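Wrist camera kit for suturing work: is the Curik worth it over a fixed overhead camera?

Posted by Saodah Setiawan

We run two arms on a bench setup for suturing on tissue, teleoperated now, with some learned policies planned later. Our only view is a fixed overhead camera, and the jaws hide the thread in most of the footage that matters. I have a quote for the Curik wrist kit at $875 per arm, which covers the camera, bracket, cable and driver. Tatasent sells a cheaper one without a bracket.

Three things I can't get from the product page:

How much of the picture does the instrument take up once the camera is mounted?
Is the close focus good enough to see thread and knots, or only the tool?
Does the auto exposure cope with polished steel next to wet-looking tissue?

If you have used either kit, please say which firmware. I don't need a general opinion on wrist cameras.

Posted by Sutrisno Kwok

Had the Tatasent. Image was fine, but you end up printing your own bracket, and mine flexed. Returned it in December. Can't comment on the Curik.

Posted by Odette Collet

Two Curik kits, one per arm, firmware 4. I'll take your points out of order.

The bracket is good. It clamps with two screws, has one position, and comes back to the same place after removal closely enough that I recheck the calibration and usually leave it alone. The cable is too stiff. Route it along the arm before you set your joint limits, or you will be setting them twice.
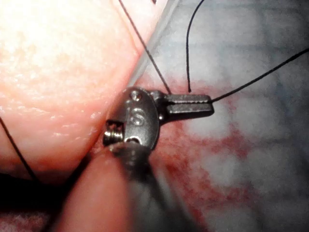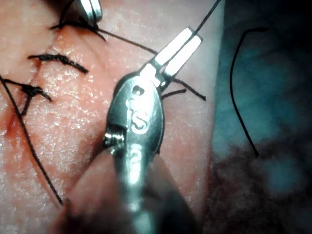 Focus on the Curik is fixed, set with a ring and a lock screw. The factory setting was too far out for us. I moved it in until the jaws were sharp and accepted losing everything nearer the lens, so the shaft and anything at the gripper go soft. At that setting you can read the teeth on the jaws in the first one, and in the second the knots are clear enough to tell which way the cut ends point. The instrument does sit in the center and covers a lot of tissue. If your policy needs to see the far side of the bite, keep the overhead camera as well.

Exposure is the weak part. Auto mode hunts whenever the steel turns toward the lamp, and it takes about 200 ms to settle, which shows up as a brightness step in recorded data. Lock exposure manually and set it for the tissue. You will still get clipped highlights on the metal, as on the body of the instrument in the second view. Black thread over pink holds up well. Black thread over a dark shadow does not, and no setting in the driver fixed that for me. Moving the lamp did more.

The driver drops the manual exposure value after a USB reset. Write it again on every connect.

For your use I would buy one kit, put it on the needle-driving arm, and decide on the second afterward.

Posted by Dewanti Lubis

Agree with Odette on locking exposure. One addition: ask the reseller which lens you are getting. Ours came through Sembiring with the wide lens, and the knots were too small to be useful at any focus setting. They exchanged it for the narrow one without a charge, but shipping was on us. The two lenses have the same housing, and the packing slip doesn't say which one is fitted.

Posted by Saodah Setiawan

Thank you both. I'll order one with the narrow lens and keep the overhead camera in place. Odette, does the exposure rewrite work while streaming, or do you stop the stream first?

Posted by Odette Collet

Stop first. Written during streaming, it is accepted without an error and ignored.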